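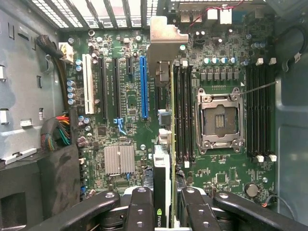 Upgrading an Old Workstation: What Our Group Learned

Our group (Sumaiya Khan, Diễm Khương and Sanne Peeters) spent most of November getting to know the inside of a desktop tower. None of us had opened one before, so we were a little nervous, and we probably talked about it for far longer than we needed to!

We started with the expansion slots. The graphics card was the easy one to find, but the slots next to it took us longer. Sumaiya drew them all in her notebook in color, the white PCI slot, the black PCIe ones and the long blue one, and that drawing helped us more than the manual did.

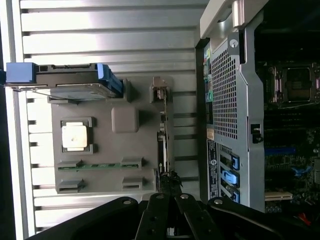
After that we moved on to the hard drive and its caddy. The blue plastic parts are a nice touch, and Diễm guessed right away that blue marks the places meant for your fingers – our teacher, Ms. Falcão, was very pleased with her for that. We also looked for the slot clips, and we spent a happy Saturday morning arguing over what to call the big gray plastic tray (we settled on "the tray").

Our notes came to more than 2000 words, which we have cut down a lot for this report. Next term we would like to do the power supply, and Sanne has already asked if she can label the cables.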